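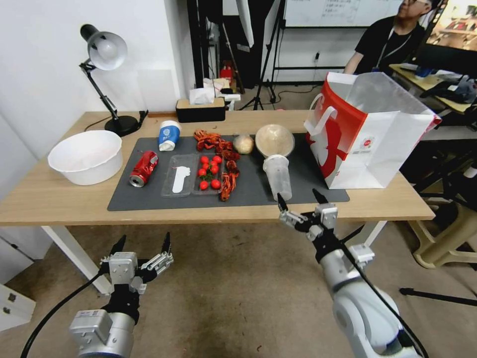

June, nearly midnight, kitchen table

I should be asleep, and I have tea going cold beside me instead, but I want to get today down while I still have it straight in my head, and I promised myself when I came to Leslow that I'd keep this diary properly and stop letting it turn into a shopping list with feelings.

So. The pause works. Or it works well enough that Kyriaki stopped frowning at her laptop and went and bought everyone iced coffee, and I have known her long enough now to read that as a result.

I'd better write out what the pause is, so that I can't fool myself later about what we thought at the time. All spring Trorine has been learning to clear a table from our demonstrations, and it has always had the same sore spot. It learned the clearing as one long tune. If we demonstrated can, then cup, then tray, it wanted can, then cup, then tray forever, and if you moved the cup while it was busy with the can it would go to where the cup used to be, close on nothing, and carry that nothing very tenderly to the bag. I felt sorry for it every time. (Eirini says I feel sorry for the printer, too, and she's right.)

Our answer to that had been more demonstrations. We got up to 400 of them, and my shoulders can tell you about each one. It got smoother and smoother and it still carried nothing to the bag.

The new idea is almost embarrassingly plain. After every single object we have the person teaching bring both arms back, open the grippers, and hold still for a breath. Then we cut the recording at the holds, so what Trorine sees is a lot of little stories, each one beginning with a still look at the table and ending with one thing put away. It never gets to hear the tune. At every hold it has to look at what's left and choose again. Eirini wrote the part that finds the holds and does the cutting, and she did it in an afternoon, between a dentist appointment and a seminar, and I will be jealous of that for some time.

I set the table this morning the way we'd agreed, as if somebody had just gotten up from lunch. The big white bowl at the lamp end, the paper shopping bag at the other, and in between the tray with the cherry tomatoes and the white spoon, and the crayfish heaped around behind it and down its right side. I am very fond of the crayfish. They are the meanest thing on the table from a robot's point of view, all claws and feelers and no good place to put a finger, and every time I lay them out the pile comes out in a different shape, so nobody can accuse us of practicing the test.

We ran 11 layouts with the old version first, and then the same ones again with the new. I had drawn each on paper beforehand, tomatoes and all, and I laid every one out twice from my own drawings, bending over that mat until my back complained. I wanted to skip some after lunch. Kyriaki wouldn't hear of it, and I'm glad, although I wasn't very gracious about it then and I think I sighed out loud.

The old version did what it does. The new one finished all the layouts but two! I keep wanting to write that again in bigger letters. Even when I slid the cup across the mat in the middle of things, it finished what it was holding, came back, had its little breath, and went to the cup where the cup was. I made a noise. Eirini made the same noise from her desk, and she hadn't even been watching, she'd only heard me.

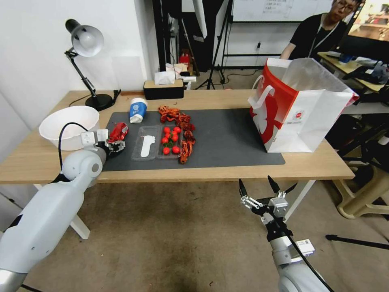
Left arm at the bowl end, with the red and silver one in its grip.

Now the two that went wrong, because I'd rather write those down tonight than find a kinder version of them tomorrow. The first was a tomato. Trorine picked up the tray with the tomatoes still in it, which is allowed, and tipped it on the way over, and one rolled off the table and under it. After that it did its hold, looked at the table, saw no tomato there, and was perfectly content. By its own lights it had finished. I can't decide if that's a failure of the method or only of where we've told it to look, and we talked about it for so long that the lights in the hallway switched themselves off.

The second I like less. It got stuck choosing. With the cup and the crumpled can close together it would start toward one, and then drift to the other, and come back, and hold, and start again. I think that's the price of the pause. When you learned the clearing as a tune you never had to make up your mind, and now it has to do it over and over, and nothing in our little stories teaches it to stay with a choice once it's made. Kyriaki thinks we should let it remember its last choice for a few seconds after a hold. Eirini thinks that's the tune coming in again by the back door. I agreed with each of them as they were talking and was no use at all.

It is slower, too. I have to put that in. All those holds add up, and a person watching who didn't know would think it was tired. I don't mind slow, but the Sotiropoulos people will, when they come over from Rondadside to look at it, and somebody is going to have to say to them that the slow one is the better one. I suspect it will be me, as I'm the one with the patient voice.

One more thing that I noticed and haven't told the others yet, as I want to check it first. The holds were better when Eirini had been teaching than when I had. I went through some of the recordings this evening before I left, and mine are too short. I come back, I open the grippers, and I'm already leaning toward the next thing before I've properly stopped, so the first picture in each of my little stories has half the answer in it. Hers are real stops. If I'm right, then a good part of what we measured today depends on who was teaching, and we ought to record a few more of mine with a longer wait and see what changes. I may need to count under my breath like my old piano teacher had me do.

My hands smell of crayfish in spite of the soap. I ate toast for dinner standing up, and called my sister, who asked if the robot could do her kitchen yet, and I told her only if she didn't mind a tomato under the table.

Tomorrow: longer holds, my turn to teach. Ask Eirini where the spare tissues are. Bring a cushion.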